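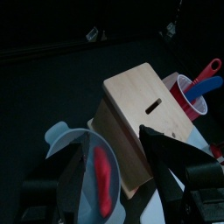 Kitchen corner: what we need before the spring reopening

The play kitchen at Villa reopens on Monday, 12 September 2022, after the winter clean-out. Most of the old stock has been washed, sorted and put back on the low shelves. Anything cracked or with a sharp edge has gone in the bin.

The utensils now live in cups on the bench. Last term they were kept in a deep drawer, and the small ones ended up at the bottom under the saucepans. A red plastic cup holds two of them nicely with the handles sticking out, and children can reach them without help. Please don't put more than a few in each cup or it will tip.

Bowls and pots go on the middle shelf, with the play food in the tub beside them. If you find food left in a bowl at pack-up time, put it back in the tub.

The plain wooden blocks stay in the kitchen corner this term. Several families asked if they should go back to the building area, but they get used every day as toasters, bread and cash registers. The blocks with slots cut in them are the most popular. Wipe them with a damp cloth and leave them to air dry. They should not go in the sink, as the timber swells and the grain lifts.

We are still short of a few things:

Plastic cups, any colour, no glass or china
Small bowls or pots with handles
Spoons, spatulas and ladles in plastic or silicone
Tea towels

Second-hand is fine as long as it is clean. There is a box marked Kitchen inside the front door. We can't take electrical items, knives or non-stick pans with the coating coming off.

We have set aside $75 from the May sausage sizzle for whatever isn't donated. Pralloton has shelving on special and we may use part of the money for a second unit, 600 mm wide, to fit between the window and the sink. If you have one in the garage that size, let us know before we buy.

The kitchen corner closes at 2 pm on session days so that it can be packed up before the afternoon group arrives.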